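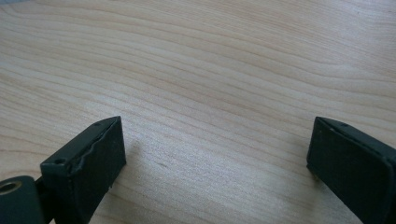 ## Gatley Street Block Club: March meeting notes

Hi all, me again with the pen. I said I'd type these up the same night and then I didn't, so if I've mixed anything up, shout before the next one and I'll fix it. We started at 7:10 because the side door at the Levmont Room sticks when it rains, and half of us were pushing while the other half were pulling.

Last month's notes were approved with one correction. I'd written that the plant swap was "canceled" and it was only moved. Sorry to everyone who gave away their tomato starts!

## Street trees

The city came back with an answer, finally. We can have 24 trees, to go in this fall, as long as we promise to water them for the first 2 summers. Lots of happy noise at this. Then we got to which trees, and that ate up most of the meeting (I stopped writing for part of it, I was too busy arguing).

Where we landed:

- Red maples on the north side, where the wires don't run
- Serviceberries on the south side, under the wires
- No pears. The vote on pears was quick and pretty loud
- The corner by the Fotau bakery stays open for now so their delivery truck can still swing in

I was on the side of more oaks and I lost, and I'd like it noted that I was a good sport about it. Mostly.

Someone asked what happens if a tree dies in the first year. The city replaces it once. After that it's on us, so please, please water.

## Watering

We talked about splitting the block into stretches, with each house looking after whatever's closest. The folks in the Yordanov Apartments don't have outside taps, so the houses across from them said they'd run a hose over on dry weeks. We still need a plan for August when everybody leaves town at once. I'll put a sign-up sheet on the laundry room board and another one in the bakery window if they'll let me.

## Money

We have $200 set aside from the yard sale. The motion was to spend it on hoses, splitters and a few of those slow-drip bags that zip around the trunk. Passed, with one person abstaining on the grounds that buckets are free. Fair point, but I've carried those buckets and I'm voting for hoses every time.
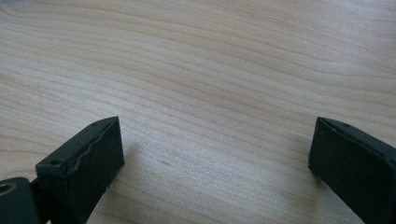
*Wood grain on the tabletop.*

## Other stuff

The streetlight near the alley is out again. I've reported it twice and I'll do it a third time. If you call too, give them the pole number, they can't seem to find it any other way.

The summer potluck is on. We couldn't settle June or July, so that's carried over. Whoever has the big blue cooler from last year, could you drop it back on my porch? No questions asked.

There was also a request to keep dogs off the new planting beds once the digging starts. I own one of the guilty dogs and will do my best with him.

## To do before next time

- Me: sign-up sheets, streetlight, send the tree list back to the city
- North side houses: check the sidewalk marks and tell me if one lands on your water line
- Everybody: dig out any spare hose you've got, leaks are fine, we have tape

We wrapped up at 8:45. Next meeting is in April, same room, and bring a sweater, the heat shuts off at eight.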